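本期方法角:只看“靠近”那一段

大家好,又轮到我来写方法角了。上期有读者来信,说我讲触觉那篇写得太干,像在念说明书(我认,那篇是赶在晚上十一点交的)。这回我聊点轻松的,聊我们组最近三个月一直在折腾的事:手持夹爪采来的示范数据,到底哪一段最值钱?

先交代一下背景。我们这边的项目叫 Polus,做的是桌面抓取的模仿学习。采集的人手里拿着夹爪,腕部装一个相机,走过去,夹住,放下,一条示范就算完了。训练的时候,策略看到的就是这个相机的画面,外加夹爪开合的宽度和位姿。这套做法读者里不少人都在用,我就不多讲了。

一开始我们跟大多数人一样,把注意力全放在“夹住”那一瞬间。闭合的时机对不对,手指有没有打滑,夹的位置偏了多少,开会讨论来讨论去都是这些。Teresa Kavanagh 还专门写了个脚本,把每条示范按闭合时刻对齐,前后各截一小段出来反复看。我跟着看了整整两个下午,眼睛都花了,结论是:闭合那一下其实做得挺好的。

可是策略上了真机,失败还是一大堆。后来 Carola Pfeiffer 把失败的录像一条条翻出来归类,翻完在群里发了一句:“它们大多数在碰到东西之前就已经歪了。”我当时正在吃午饭,看完筷子就放下了。

问题出在靠近的过程里。离物体还远的时候,画面里大半都是桌面,目标只占一小块,有时候还露不全。策略在这个阶段给出的方向稍微偏一点,后面就得一路往回找补,找补到最后,要么夹爪一边的手指先蹭到物体,要么干脆停在半路来回晃。

我把这种画面叫“远景帧”。两根深色手指张开,中间是一大片浅色木纹,白色的目标物还远远地待在画面顶上,只看得见下半截。桌子中间那块反光也挺烦人,木纹到那儿就淡下去了。人一看就知道该往哪儿走,对网络来说,能用的线索真没多少。

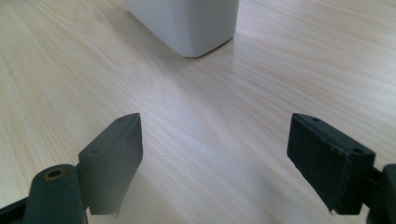
我们怎么改的

办法说出来一点都不神秘。我们给每条示范加了一个“距离段”的标签,分远、中、近,按夹爪到闭合点还剩多少路程来切。训练的时候重新配比,远段的采样权重乘 2,近段不动。就这么一个改动,我当时觉得也太简单了吧,简直不好意思拿到组会上讲!

真动手的时候还是踩了坑。第一个坑是分段的边界。我们最早按时间来分,结果发现每个人采数据的节奏差得很远:有人上来先停一会儿,想好了再动,有人一口气就冲过去了。按时间切,前一种人的“远段”里全是静止画面,权重一加大,策略学会了发呆。真的,机械臂就悬在那儿不动,我们围着它看了半天,还以为是通信断了。改成按剩余路程来切,再把几乎没有位移的帧去掉,这个毛病才好。

第二个坑跟夹爪自己有关。手指在腕部相机里的位置基本是固定的,占的面积又大,颜色还特别深,跟浅色桌面一比,对比度最强的边缘全在手指上。目标物反倒又白又淡,跟桌面混在一块儿。我们做了遮挡测试,把画面里的目标物抹掉,早先那版策略的输出居然没怎么变!说明它在远段压根没怎么看目标,多半是在背一条平均轨迹。

所以我们又加了一样东西:训练时对手指区域随机做亮度扰动,有时候整块抹灰。Teresa 起初不太赞成,她觉得手指是判断相对位置的参照,抹了可惜。吵了几次以后各退一步,只在远段抹,近段保留。现在回头看,她坚持保留近段是对的,我后来偷偷试过全程都抹,快碰到物体的时候动作明显变毛躁了。(Teresa 要是看到这儿,嗯,我请你喝咖啡。)

结果怎么样

数字给大家放一下。训练集一共 1,065 条示范,全部在浅色桌面上采的。测试用了 107 次真机试验,物体位置每次重摆,旧版和新版用同一套摆法。新版的成功率比旧版高出 15 个百分点,省下来的失败几乎都是“还没碰到就歪了”那一类。夹住之后掉下来的那种失败,基本没变化,这也合理,我们本来就没去碰那一段。

遮挡测试也重做了一遍。这回在远段把目标物抹掉,策略的输出明显乱了。Carola 看到曲线的时候特别高兴,说终于有一次“乱”是好消息。

有几件事我得老实说清楚。第一,107 次不算多,换一批物体差距会不会缩小,我不敢打包票。第二,桌子只有一种颜色。我很想知道换成深色桌面会怎样,手指和背景融到一起,我们那套抹灰的办法可能就没什么用了,说不定还会帮倒忙。第三,权重那个倍数是拍脑袋定的,试过再往上加,近段的精度就开始掉,但是我们没有细扫,哪位手头有空闲机器愿意扫一遍,我双手欢迎。

还有人问过我,为什么不干脆多采一些远处起步的数据。我们也试了,起步放得更远,一条示范采下来手更酸,而且画面里多出来的大部分还是木纹。单看每小时采集换来的提升,不如把手头的数据重新配一下。当然,如果你那边的数据起步都很近,那还是得补采,配比变不出原本没有的画面。

想自己试的话

先别急着改训练代码。随便抽几十条示范,只看前半段,把目标物遮掉跑一次前向,看看输出变不变。这一步半天就能做完,很可能你会跟我一样,看完坐在那儿愣一会儿。如果输出变得很明显,那你的策略在远段是看了东西的,后面这些可以先放一放,去查别的地方。

分段脚本和遮挡测试的代码我正在整理,目前注释里还有不少骂自己的话,得先清一清。需要的朋友直接回复这封邮件,我整理好了一起发。下期想写相机曝光和桌面反光,手里已经攒了一堆过曝的画面,要是你们也有被反光坑过的经历,欢迎来信讲讲,我挑几条放进去。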